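Tekex Packing Cubes: two weeks of spas, one carry-on

I bought the Tekex set in December, right before our big hot springs trip, and I've now dragged it through enough airports to have opinions! We landed late, slept one night in town, then rode a shuttle up to the Vimbridge (lovely place, steep driveway) where we spent most of the vacation in a robe.

So, the cubes. The large one swallowed all my shirts and a fleece, and the zippers never snagged, even when I was sitting on the thing at the hotel door with the driver waiting. The mesh top is great for finding your swimsuit before breakfast. My husband borrowed the medium one on day two and I never got it back.

What I didn't love: the "wet" pouch. It's fine for a suit you've wrung out, but after the Caron pools ours leaked all over a paperback. My old Anov pouch handled that much better, and it cost 17 dollars. The handles are also a bit thin, if you like to carry a cube down to the thermal baths like I do.
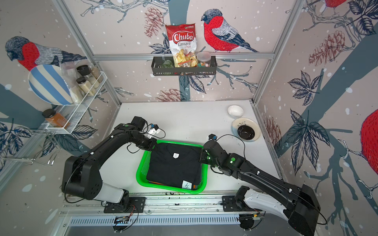 Word count: 200 | Filed under: Luggage, Spa Trips

Would I buy it again? Yep, but I'd skip the wet pouch and get the smaller set for 34 dollars. Thanks to Gordon Beaulieu for telling me to roll the jeans and fold everything else, I fit in a second pair of sandals (and brought home coffee).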